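Last updated: June

How do I get my transit pass moved to a new phone?

Toshiko Amano
My old phone died and the Gemelano app wants a code it sends to... the old phone. I've got 385 credits on there and would love them back!

Liviu Toma
Same thing happened to me. Call the help line before 5 - they moved mine while I waited.

Assunta Greco
Go in person with your ID, the line is shorter than you'd think. Get off the bus at the big paved plaza and look for the long white building with the curved front.

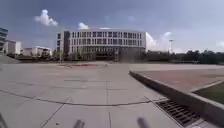
Riders Help Team, Biltton

Ask at the desk for a "device release" (took me two tries to learn the name) and then sign in on the new phone before you leave, so they can fix it if it sticks.

Related
Pass shows zero after update
Refunds under 500 credits
Student pass renewal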